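Jirnbridge laundry to stay open through the winter

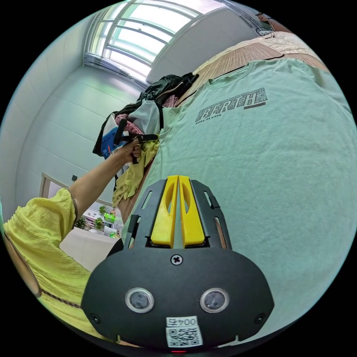 The public laundry on Pavska Street in Jirnbridge will stay open until the end of May, the town council decided on 22nd November. It had been due to close before the new year, when its lease runs out.

The building's owner, Malý, has agreed to extend the lease at the present rent of 675 a month. The town will pay half and the rest will come from what customers put into the machines. A wash stays at 3, and the dryers will go on taking the same coins as before.

Vlastimil Kopecký, who manages the laundry, told the meeting that use had gone up since the launderette in Emalau closed. Most of the new customers live in the apartments by the river, where the bathrooms are too small for a washing machine. Others come only in the cold months, when clothes hung on a balcony take days to dry.

"People bring the bedding and the towels, the big things," he said. "Shirts they can manage in the sink."

The council also set aside 2000 for repairs. Two of the older washers leak at the door and will get new seals. The extractor fan above the dryers, out of order for most of the fall, will be replaced. Any money left over will go toward a second folding table, which regular customers have asked for several times.

Opening hours will change slightly. The laundry now closes at six in the evening, and from next month it will stay open until eight – the last wash must be started by seven. The drop-off service, where clothes are left in the morning and picked up folded the next day, will continue but will be limited to 20 bags a day.

What happens after May is not settled. Malý wants to turn the ground floor into two shops, and the council has asked for a list of other town-owned rooms with enough water pressure and a floor drain. The old fire station and the basement of the school on Mill Lane have both been mentioned. A report is due in the spring.

Customers with prepaid cards do not need to do anything. Cards bought this year will work until the laundry closes or moves.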